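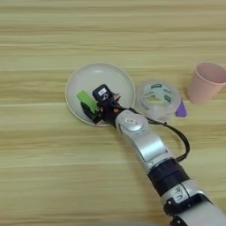

nanach
Bought a secondhand table in August and I'm trying to decide what to put on the top before it gets ruined. It's 5 feet long, cost me 185, and as far as I can tell there's no finish left on it. The wood is light, beige and tan streaks with the grain running lengthwise, and a bit grayer in one area. The off-white bowl is one we use at every meal, so whatever I put on has to stand up to dishes being slid back and forth. Oil or water-based poly?

Eberhard
Oil. You can fix a scratch in an afternoon without stripping the whole top. Mine gets a new coat every 6 months and we have kids.

dusska_62
Disagree. Every 6 months is a lot of work for a kitchen table. I put 4 thin coats of water-based poly on ours and haven't touched it since. Oil will also turn that pale color yellow.

Eberhard
Some oils will. Hardwax oil with a little white in it stays close to bare wood. And when your poly chips you get to sand all of it.

dusska_62
It hasn't chipped – that's the point of poly.

Andirano
Before either one, find out if it's solid or veneer. Look at the end of the top and see whether the grain carries over the edge. If it's veneer go easy with the sander. The gray might be old water damage, or it might just be the light.

nanach
Checked underneath and at the ends, it's solid. The gray is still there in daylight.

Andirano
Then sand a small patch to 180 and see if it goes away. Test both finishes on the underside while you're at it.

Eberhard
Agree with testing. Put felt pads under the bowls either way.

nanach
Will do the underside this weekend and post how they compare.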